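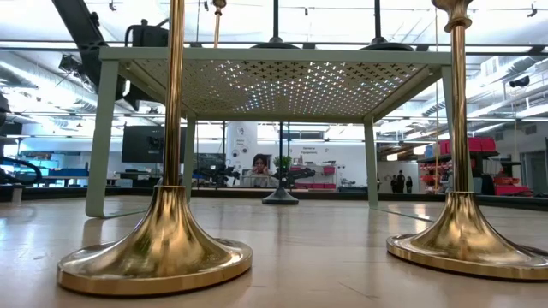 Workshop tips: bench rules for two-arm cells

These tips cover small table cells where two arms work over a shared surface on household goods: candlesticks, trays, cups, baskets. They were collected by Sandra Lightfoot for the Flultby workshop and were last revised in July. They add to the written risk assessment for the cell and do not replace it. If the two disagree, follow the assessment and report the difference.

Before power-on

Walk the full perimeter of the table. Check that each arm base is tight on its mount and that no cable lies inside the reach of a joint. Look up as well as down: tall goods on a raised shelf can reach into the path of an upper link even when the tabletop is clear.

Keep the speed limit at 200 mm per second for any task that has not passed a dry run. A dry run is one complete cycle with the grippers closed and the goods removed. Record it on the cell sheet with the time of day and your initials.

Test the stop button at the start of each shift. Press it while one arm is moving, then repeat with the other. A stop that halts only one arm is a fault, and the cell stays off until it is repaired.

Shared space

Where two grippers can reach the same spot, one arm has right of way. Write down which one. The second arm waits outside the shared zone until the first reports clear. In the Altine task files this is the "hold" line, and it must appear before every move into the zone, including moves back to rest.
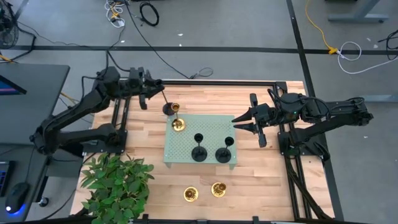

Photo: Flultby workshop / Flisus

For stick-and-cup goods, set the parts down in the order they will be picked. Small cups placed on the bare table need a marked position, as a cup that rolls or slides will be missed on the next cycle. Perforated trays need a further check. A narrow finger can enter a hole if the approach height is set too low. Leave 22 mm between fingertip and tray surface on approach, and lower only after the gripper is over the part.

Polished metal can confuse depth readings. If a shiny part gives unsteady values, change the light before changing the settings. Do not tape or paint the goods.

Grip force

Start low and raise in small steps. Thin stems bend before they slip, and a bent stem may pass unnoticed until assembly. The force setting belongs to the part, so do not carry it over from another task. Chornovol-pattern fingers wear at the joints between sections. Inspect those seams every 200 cycles and replace the fingers in pairs.

Surfaces and floor

Wipe down the tabletop before goods go on it. Grit scratches both the wood and the parts. If a sheet is used to cover the table, fasten all four corners and check that no edge lifts when an arm passes over it. Marks and specks on a sheet can be read as objects by the vision system. Replace a marked sheet before calibration.
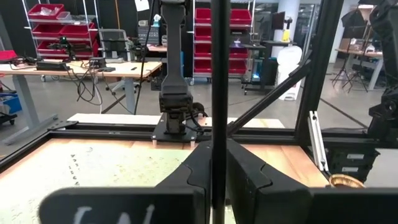
Tabletop and side rail, seen from the gripper.

Route floor cables along the table legs or under a cover. Loops beside the table are a trip hazard and can pull on a connector when someone steps back. Store loose leads in a bin at the end of the shift. Friday is the weekly cable check.

Reaching in

Stop both arms before a hand crosses the rail. Pausing the program is not enough, as a paused arm may resume on a queued command. After reaching in, confirm out loud that hands are clear, then restart from the first step of the cycle.

Noise near the cell can rise up to 81 dB when extraction is running. At that level a spoken "clear" may not carry, so use the lamp signal and wait for the other operator to return it.

Cell sheets go in the folder by the door. Write the task name, the force setting and any stop, including stops made by mistake.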